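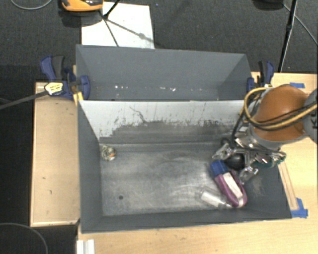
Gray bin on the table, August

Hultholm Allotment Society, notes from the August meeting (typed up by me, Dzifa Antwi, so blame me for the spelling)

We got going at 7 with tea and Nhyira Kwofie's plum cake, and I missed the first bit because I was cutting it. Sorry!

Water. The new meter at the Senila Lane gate says we used 700 gallons last month, way up on July. Nhyira thinks it's the drip hoses on the lower plots. I think it's the tap by plot 10, which I've tightened three times now. We agreed to shut off the lower line overnight for a week and see.

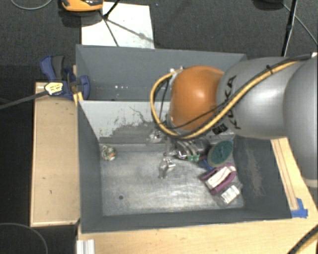
If the reading drops, we'll buy new hose. Totov quoted us $300 for the lot, fittings included, and I said that seemed fair (Nhyira wants a second price, so she's calling Athumani).

Seed swap. Same as last year, in the hall, doors at 3. Please label your envelopes this time, I grew a whole row of mystery squash and I still don't know what to do with it.

Path by the compost. Still muddy. Wood chips if we can get them free.

Dues. Mine are late too, I'll bring a check.

Next meeting in September, same time, bring a chair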